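3.2 Simulation trials

Student teams ran all grasp trials in simulation first. Two teams - Rorkcombe (Yip, Man) and Balletti (Siu, Cheung) - 300 attempts each, same arm model, same start pose. Object meshes from the Dakumside set, scaled down to fit the hand. Scoring by H. Witkowska, from logs only.

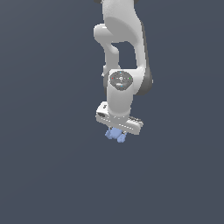 Figure 2. Simulated arm with a small light-blue object held under the gripper hand.

Lift scoring was the main source of disagreement between teams. Rorkcombe counted any contact at the top of the lift, Balletti wanted a hold of 3 seconds. We went with the hold. Lumpy meshes like the one in Figure 2, two rounded lobes of unequal size, made the choice matter, as the fingers can close on one lobe or across both and the log doesnt say which. Rendering with no table or floor kept the runs short but hid slips near the surface - teams replayed those seperately in August. Full count after replays was 2,871 attempts, both teams pooled. Per-mesh results in the next section.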